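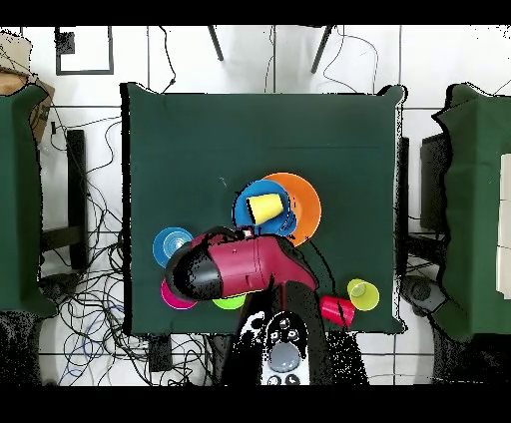 Home | Notebook | Bench log | Orders | Contact

15 Dec 2018
Entry by Gangadharan Varma

Equipment plan for next year, second pass. Brendan wants a number by the end of the month and I still don't trust the ones we have.

Weltero quote for a second arm came back. The arm is fine. What bothers me is the line for "integration support", 39 hours, with no list of what gets integrated. Asked them in May what those hours cover and got a brochure.

Szilágyi would sell us a gripper alone. Cheaper, but their adapter plate is extra, and so is the cable, and so is the license for the driver. Add it up before calling it cheap.

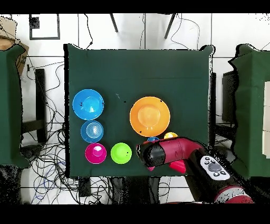
Brendan's case for the second arm is that we'd get through twice the tabletop runs. Would we? Plates and cups on green cloth don't reset themselves. Last month's log has 165 runs started and 158 usable, and most of the day went to putting dishes back. A second arm waits on the same pair of hands.

Things I would pay for first:
- proper cable runs for the floor
- a spare gripper, same model as now
- more cups and bowls in the same colors, kept in a bin

None of that looks good on a slide -- fine.

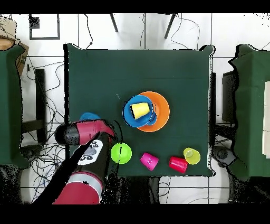
Caser says their scheduling software will find us the idle time. The trial is 5 weeks, then per seat. I asked whether it reads our logs as they are. "With minor changes." Ours or theirs? No answer yet.

Nulia service contract: renewing, but I want the travel charge struck. They have come out once.

B. Cullinane to get an itemized Weltero quote or drop it. I'll redo the sheet without the second arm and see what is left over.

Questions to Gangadharan Varma, workshop desk | Back to top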